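Help and advice | Renting
2 min read
Print | E-mail

Prudby Lettings: deposit questions

How much is the deposit?
£598 on most flats, paid before you get the keys. 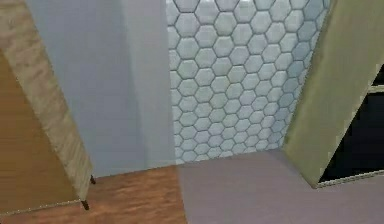

Divina Sebastian asks whether she can pay it in two parts. Yes, if you tell the Cavard office first.

When do I get it back?
Up to 32 days after you move out. Small marks from normal use are not charged.
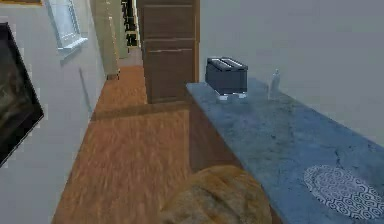
One tenant wrote that her refund went to an old bank account. Please check your details before you leave.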